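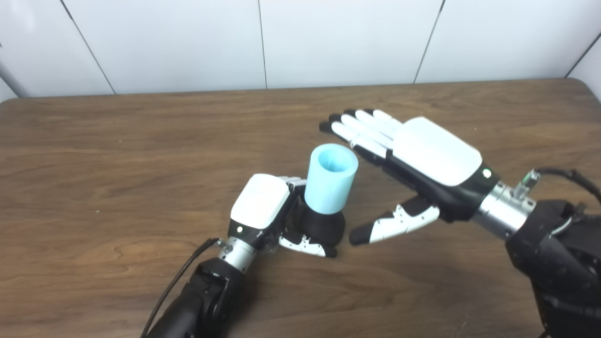 Category: Perception / Grasp planning

Status: Open

Okay, picking this one back up. The planner keeps treating the light blue cup and the black part under it as two separate objects. The left hand is closed on the thing, the right hand is open next to it, and Kultico reports one object held and a second one sitting free. So the right arm wants to go grab the "free" one, and then the collision check kills the plan — fair enough, the thumbs are already pretty close together at that point.

What I've tried so far:

Restarted the Nestska node. No change.

Replayed the log with the color split turned off. Better! The cup and base merged in 6 of 8 runs, but then the left thumb got merged in too (black fingertip on a black base, so I kind of saw that coming).

Raised the merge timeout to 900 ms. No real difference, and the handoff feels sluggish now, so I put it back.

The first bad split in the log is at frame 1,617, right after the left hand reports its grip closed. Before that the segment ID is stable.

My guess is the hand mask from Eichhorn is arriving late — I'll compare timestamps tonight. Can someone on the Akwood side tell me which clock the mask publisher uses?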